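Home Forums Games Off Topic Members Search Log In

Pluslow 2.0 and the co-op save wipe: worth coming back?

Posted by koskela_kid, 07/09/2018
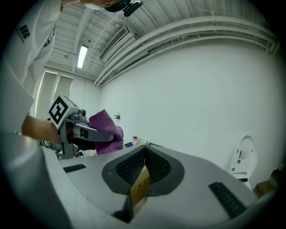

So I put 200 hours into Pluslow with my brother before the patch, and now I can't decide if I should even reinstall. The notes say shared saves get rolled back to the Maltport chapter if the host hadn't finished the lighthouse quest. We hadn't. We'd skipped it on purpose because the reward was a hat! Has anybody loaded an old co-op save since the update and kept their stuff?

murin_r wrote:
Kept my gear, lost the boat. Host save, lighthouse not done, so we got bumped to Maltport like the notes say, but the chest in the harbor office had everything from my house in it. My partner's chest was empty though. She was the guest, and she is not speaking to the developers at the moment.

eoin_d wrote:
I was a guest too and mine was full. Did she have the house in Jomcombe or the one up the hill? I've seen people say only Jomcombe houses get moved over.

murin_r wrote:
Up the hill. Ugh. That'd be it then.

danica_urban wrote:
I'm going to be the unpopular one and say the wipe was the right call. Co-op past Maltport was a mess before 2.0. We had a ferry that only existed for one of us. I stood on the dock watching my friend float across the bay in a sitting position. If starting the chapter over is the price for a ferry we can both ride, fine by me, it's what, a couple of evenings?

koskela_kid wrote:
A couple of evenings for you maybe! We play one night a week after his kids are in bed, so for us that's most of October gone. And I had 447 lamp oil in that house. Do you know how long lamp oil takes?

danica_urban wrote:
Who needs 447 lamp oil

koskela_kid wrote:
It was going to be a very bright house.

eoin_d wrote:
With Danica on the ferry thing, but they should have put a warning on the load screen. It's one line in the patch notes, way down under the controller fixes. My cousin lost his whole orchard because he clicked Continue like a normal person.

slanina wrote:
Back up your save BEFORE you open the game, everybody. Copy the whole folder somewhere else, the one with the world name plus the little settings file next to it. I did that, then finished the lighthouse in single player on the old version (you can still pick it from the beta menu), then updated. Everything came across, boat included. Took me an evening, mostly because I'd forgotten how the mirror puzzle works.

koskela_kid wrote:
Wait, you can do the quest solo on a co-op save?

slanina wrote:
If you're the host, yes. Your guest just can't have anything sitting in the shared crate when you do it. Mine had 70 fish in there and they vanished, and I've heard about it every day since.

murin_r wrote:
Wish I'd read this last night.

tichy_lubo wrote:
Not so fast, I tried the old version trick and it didn't work for me. Game opened, lighthouse door was locked, no prompt. I wonder if you need to have talked to the keeper in Koskela first? I never did, I always run straight past him.

slanina wrote:
Yeah you need the keeper. He gives you the key after the second conversation. Sleep one night in between or he repeats himself.

tichy_lubo wrote:
OK trying again tonight. My map screen says 1,622 days played, so the old man has been waiting a while.

koskela_kid wrote:
Folder's copied, old version is downloading now. My brother says if his fish disappear he's moving to a different game. I've told him to empty the crate.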